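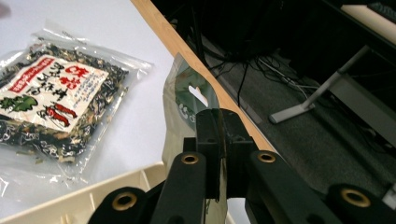

Fonton, 2026-03-15
By Beatrice Nyaga

Progress report to the Lyimo Fund: packing and storage of dry groceries, second period

1. Scope

The grant covers the sorting, repacking and storage of donated dry foods at the Fonton site, and the preparation of mixed boxes for households. The first report closed at the end of October. Work since then has concentrated on light goods in soft packaging, mainly dried seaweed, dried mushrooms, soup flakes and tea. Canned goods and rice were dealt with in the first period and are mentioned only where the figures overlap.

2. Work completed

The target for the period was 675 mixed boxes. The number sent out was 600. The shortfall falls almost entirely in the first five weeks, when the shelving from Dosero had not been delivered and sorted stock had to be kept in the hallway. Output in the last four weeks met the weekly target each time.

Imported goods make up a larger share of intake than planned. The seaweed is typical. It comes in clear packages with a paper label inside the package, printed in Japanese, with red chili-pepper shapes at the lower right of the label. We treat the chili drawing as a prompt to check for spice and do not rely on it. Contents, allergens and date are read from the small print by Dzifa Quartey and copied onto an English sticker before the package is released. Stickering takes longer than any other step in the process and is now scheduled as a separate task on its own morning.

3. Handling of soft packages

Dried seaweed breaks easily. Crumbs were found on the table under packages at several checks, and the procedure now calls for the seams to be examined before a package goes into a box. A package with an open seam is withdrawn. A package with intact seams and broken contents is passed, as the food is unaffected.

Wrinkled outer film is left on if it is whole. In the first period it was removed as a matter of routine, which saved space but left the inner package with less protection in transit.

Translucent bags with a hang hole are stored flat. We tried hanging them on a rail during the winter. The bags were easy to find, but the heavier ones stretched at the hole and two tore. The rail has been taken down and will be reused for aprons.

4. Room and equipment

Sorting is done at a white-topped table with a light wooden edge strip. Plastic trays with internal partitions are used for small items that would otherwise slide about in a box. The cream-colored trays have held up well. Their ribbed edges collect dust from the flakes and are wiped with a dry cloth at the end of each shift.

The floor is carpeted in dark gray, and food dust is hard to get out of it. A hard floor covering for the sorting area was priced by Cirnberg at 308 per section, fitted. No order has been placed. Loose cables on the floor are to be gathered into a covered channel before the next safety visit.

5. Losses

Withdrawn packages came to about 20 for the period. Most had split seams; the rest were past date on arrival. Losses from storage on site were nil.

6. Next period

The weekly target is unchanged. Approval is requested to move the unspent transport balance to the floor covering. Sticker text for the ten most frequent imported products will be kept on file so that it does not have to be copied out by hand each time.

Comments

R. said: Is the sticker text going to be shared with other sites? We get the same seaweed and have been guessing at the allergens.

Dzifa Quartey said: Yes, once it has been checked a second time. Please don't guess in the meantime, set them aside.

Packing bench said: Agree on the hang holes. Flat in a shallow tray works for us, no more than two deep.

Moll said: Section 4, is the 308 with or without the edging?

Beatrice Nyaga said: Without. I have asked for a revised price.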